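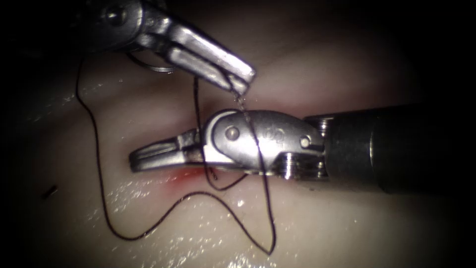 How do I stop my suture practice pad from drying out and tearing when I pull the thread through?

Afaf Awwad
I've been practicing at my kitchen table in the evenings, and after a couple of weeks my pad has gone stiff along one side. The stitches at that end rip straight out. I keep it in a drawer with my needles. I'd love to get through August without buying another one!

Khalil Boutros
Keep it sealed up between sessions, first of all. What kind of pad is it, though? The advice changes a lot. If it's one of the gel or tissue-type pads that are meant to stay moist, wrap it in a damp paper towel, put it in a zip bag with the air squeezed out, and keep it in the fridge (never the freezer, I ruined a lovely one that way and I'm still a bit sore over it). If it's silicone, water won't do a thing for it. Wipe it clean, dust it with a little cornstarch and keep it flat.

As for the tearing, take your bites a little farther from the edge and follow the curve of the needle with your wrist. I used to drag mine straight up, and I went through pads like bread. Pull the thread slowly, too, with your other instrument resting close to where it comes out. You'll feel the difference right away!

Lowri James
just buy the cheap ones and toss them

Tamer Akl
Khalil has covered most of it, and I'd only add that you should turn the pad around every few sessions, as we all have a favorite spot and wear it to shreds. Mine is a Brirance and it has lasted me 2 semesters that way. And please don't keep it loose in the drawer with the needles, Afaf, they nick the surface and every little nick is where the next tear starts. An old mint tin does nicely for the needles.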